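Introduction to Wood Finishing
Week 7 handout: Color, Grain and Sheen

Welcome back, everybody. Last Wednesday we ran out of time halfway through oil finishes, so I'd like to pick up there and take it slowly, because this is the part people rush at home and then write to me about!

An oil soaks in and a varnish sits on top. Most of what you like or dislike about a tabletop comes down to that, plus the color of the wood you started with. A warm orange-brown can come from the wood, the finish, or both. 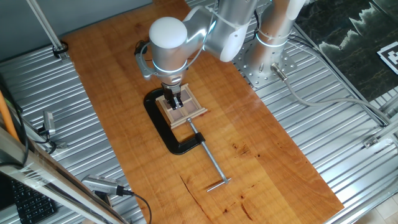 Reading sheen

Get your eye down low and look along the board toward a window or lamp. A glossy surface gives you bright streaks, a satin one a soft haze – and every dip your sanding block left will show up too, I'm afraid.
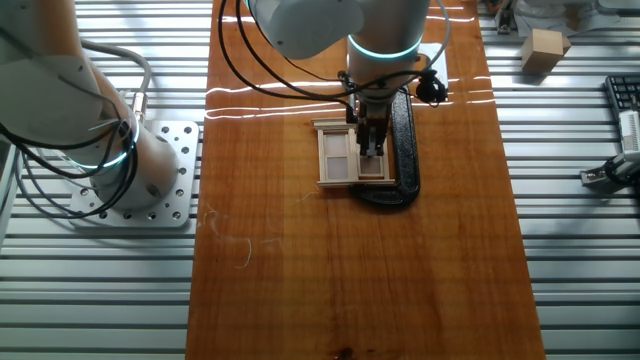 If you want less shine, wait until the last coat is fully hard and rub it back gently with the grain. Timo Stüber, who taught me, used 3,000 grit and a great deal of patience, and I still stop at about 1,000 for shelves.

For next time, please finish both halves of your Dinlow sample board and bring it along, even if you hate it (especially then). Oily rags go flat on the outside rack to dry, please, never in the bin.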